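Über uns

Hebammenschule Losteleck

Schön, dass Sie bei uns vorbeischauen! Wir sind eine kleine Schule für Hebammenkunde mit eigener Sammlung zur Geschichte der Geburtshilfe, und wir reden den ganzen Tag über Dinge, bei denen andere am Kaffeetisch rot werden. Angefangen haben wir mit 17 Schülerinnen in zwei Räumen über der alten Apotheke. Inzwischen sind es 30 pro Jahrgang, wir haben ein eigenes Haus mit Garten (und endlich genug Steckdosen), und die Bibliothek platzt trotzdem schon wieder aus allen Nähten.

Die Ausbildung dauert bei uns drei Jahre. Den praktischen Teil verbringen die Schülerinnen und Schüler zur Hälfte im Kreißsaal unserer Partnerklinik in Vevgate, zur anderen Hälfte in der Hausbetreuung. Dazu kommt in jedem zweiten Jahr ein Austausch mit der Schule in Ustcombe, auf den sich alle schon Monate vorher freuen.

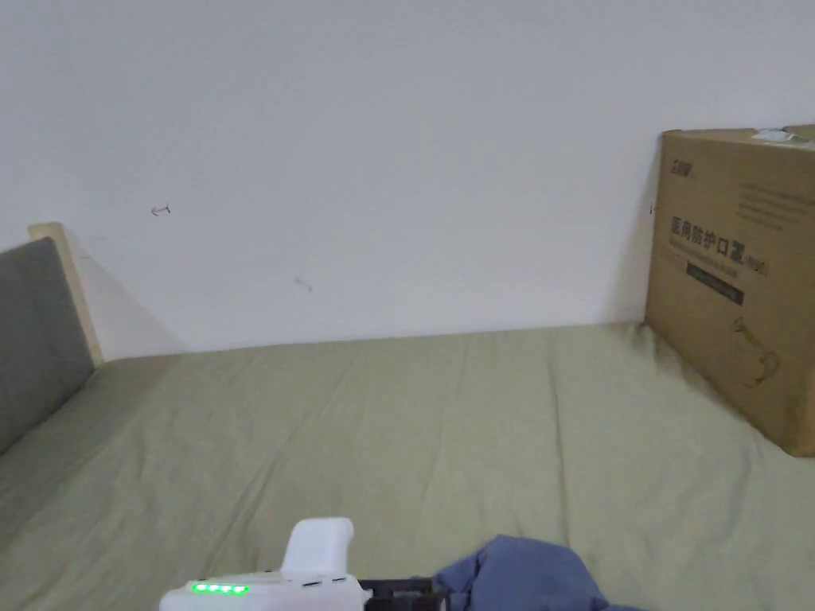 Fachbereich Wochenbett und Hausbesuch

Unser Fachbereich ist der jüngste der Schule und, wir sagen es ganz unbescheiden, der mit den lebhaftesten Diskussionen. Wir unterrichten alles, was nach der Geburt kommt: Rückbildung der Gebärmutter, Wundheilung, Stillen und Flaschennahrung, Schlaf, Stimmungstiefs, Nabelpflege, das erste Bad. Und ganz viel Zuhören! Wer zum ersten Mal allein vor einer fremden Wohnungstür steht, merkt schnell, wie anders die Arbeit dort ist. In der Klinik kommen die Familien zu uns, beim Hausbesuch sind wir zu Gast.

Deshalb beginnt das erste Semester mit Gesprächsführung. Wie frage ich nach dem Wochenfluss, wenn die Schwiegermutter danebensitzt? Wie spreche ich mit einer sehr jungen Mutter, ohne sie zu belehren? Gerade das letzte Thema liegt uns am Herzen. Minderjährige Schwangere brauchen medizinisch eine engmaschige Begleitung und vor allem jemanden, der ihnen glaubt und der weiß, wann Jugendhilfe und Kinderschutz dazugehören. Wir haben dafür einen eigenen Block über zwei Wochen, mit Rollenspielen, Rechtskunde und einer langen offenen Fragerunde am Ende.

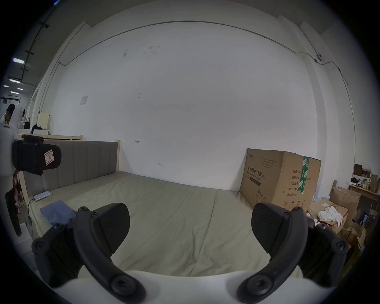 Bett mit gepolstertem Kopfteil und Spannbettlaken

Unsere Sammlung

Die Sammlung war am Anfang ein einziger Umzugskarton mit Hörrohren. Heute umfasst sie 717 Objekte und rund 4.000 Seiten handschriftliche Hebammentagebücher, die wir nach und nach abtippen. Was da alles drinsteht! Steißlagen im Schneesturm, Zwillinge, mit denen niemand gerechnet hatte, ein Streit über die richtige Menge Kümmelsud, Rechnungen über zwei Hühner und einen Sack Mehl. Manche Einträge sind nur drei Worte lang, andere gehen über mehrere Seiten, und gelegentlich bricht eine Geschichte ab und wir erfahren nie, wie sie ausgegangen ist.

Für die Erschließung nutzen wir das Katalogprogramm Choo, in dem man nach Ort, Jahr und Geburtsverlauf suchen kann. Der Katalog steht allen offen, die bei uns einen Lesetermin vereinbaren. Einträge, die Rückschlüsse auf noch lebende Familien zulassen, bleiben gesperrt - darauf achten wir sehr genau.

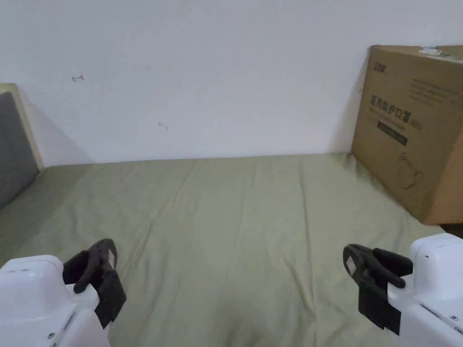
Im Wochenbett geht es uns zuerst um Ruhe, und dafür haben wir im Unterricht eine ganze Reihe von Übungen entwickelt. Die Schülerinnen lernen, beim Hausbesuch das Zimmer mit den Augen der Mutter zu sehen: Wo liegt das Trinkglas, erreicht sie das Kind im Liegen, blendet die Lampe beim nächtlichen Stillen? Viel braucht es meistens gar nicht. Ein Bett mit salbeigrünem Spannbettlaken vor einer schlichten weißen Wand ist ein wunderbarer Ausgangspunkt, alles Weitere ergibt sich aus dem Gespräch. Wir üben das Anlegen in drei Positionen, das Aufstehen über die Seite und das Tasten des Gebärmutterstandes, bis die Handgriffe sitzen. Und dann üben wir es noch einmal mit einer Kollegin, die absichtlich schlecht gelaunt ist.

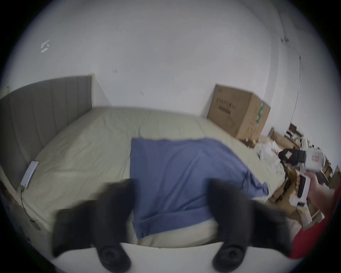 Blaues Tuch, flach auf dem Laken ausgebreitet

Mitmachen und bewerben

Bewerbungen für den nächsten Jahrgang nehmen wir bis zum 28. Februar an. Ein Lebenslauf, das letzte Zeugnis und ein Brief in eigenen Worten genügen uns. Vorerfahrung in der Pflege ist schön, aber keine Voraussetzung. Der Unterricht startet im November mit einer Einführungswoche im Haus, danach geht es gleich zum ersten Mal nach Vevgate.

Wer uns erst einmal kennenlernen möchte, kann einen Hospitationstag vereinbaren. Man sitzt dann einen Vormittag im Unterricht, isst mit uns zu Mittag und bekommt am Nachmittag die Sammlung gezeigt - inklusive der Hörrohre, die man selbstverständlich ausprobieren darf. Anmeldung bitte über das Sekretariat, am liebsten per E-Mail.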